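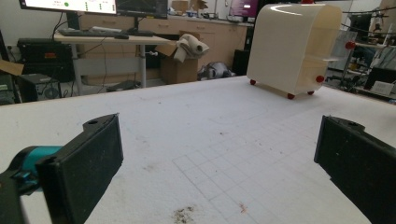 White tabletop with a faint gray grid, scattered with small dark specks.

How to Clean a White Work Table Without Ruining the Surface

By Haris Rana

White tops show everything. Crumbs, pencil dust, glue and the gray film that comes off your forearms all sit there in plain view, and most people reach for the strongest thing under the sink. That usually does more harm than the dirt did. The method below works on painted, laminate and melamine tops, and on most printed cutting or layout surfaces if you go easy on the liquid.

Set aside half an hour for a desk-size table. A long craft table takes closer to an hour, mostly for drying.

What you need

A soft hand brush or a clean, dry paintbrush
A vacuum with a brush attachment (optional)
Three microfiber cloths
Dish soap
Two bowls of warm water
Baking soda
Rubbing alcohol
An old plastic card
A white vinyl eraser

Step 1. Clear the top

Move everything you can lift. If something is too heavy to move, plan to clean up to its base and run a cloth along the edge last. Unplug lamps and chargers and get the cords off the table so they don't drag through wet patches.

Step 2. Dry clean first

Brush loose grit toward one edge and into a dustpan. Don't start with a wet cloth. Wet crumbs smear, and grit caught under a cloth will scratch a glossy finish. I did this to the first table I owned, a secondhand Edberg with a nice satin top, and the swirl marks were still there when I gave it away.

Dried clumps should be lifted with the plastic card held nearly flat. Push slowly from the side. If a clump won't move, lay a damp cloth over it for five minutes and try again.

Step 3. Wash with soap and water

Put a few drops of dish soap in the first bowl. Wring the cloth out until it stops dripping, then wipe in straight, overlapping passes from the far side toward you. Rinse the cloth often. Go over the whole top a second time with plain water from the other bowl, because soap left behind turns sticky and picks up dust within a day or two.

Keep water away from seams, edge banding and screw holes. Board swells when it gets wet and it won't shrink back.

Step 4. Treat the stains

Test in a corner first, every time.

Coffee, tea and food coloring: mix baking soda with a little water to make a paste. Leave it on for ten minutes and wipe it off without scrubbing.

Ballpoint and marker: rubbing alcohol on a cotton swab. Dab, turn the swab, dab again. Skip this on painted tops, where alcohol can take the color with it.

Pencil and scuffs: the vinyl eraser. Pink erasers can leave a stain of their own.

Rust rings: a paste of lemon juice and salt, five minutes, then rinse well.

Printed lines and grids need more care. Some inks sit on top of the surface and will lift with alcohol or melamine sponges. On the Kornadside layout sheets I use, soap and water is as far as I'll go.

Step 5. Dry and check

Dry with a clean cloth right away. Then crouch down and look across the top with a lamp or window on the far side. Streaks and missed spots show up much better at a low angle. Touch them up with a barely damp cloth.

Step 6. Sand only if you have to

For a painted top with deep stains, you can wet sand with 2000 grit paper and a drop of soap. Use light pressure and stop as soon as the gloss goes dull. Never sand laminate or melamine. The color layer is very thin, and once you are through it the only fix is a new top.

Keeping it clean

Brush the table off at the end of each work session and wash it every couple of weeks. A cheap silicone mat under glue and paint saves a lot of effort. Paste wax helps on painted tops. I use Prodosska clear, one thin coat in May and another in the fall, buffed after 20 minutes.

Don't use bleach, scouring powder or oven cleaner. They dull the finish, and a dull finish stains faster.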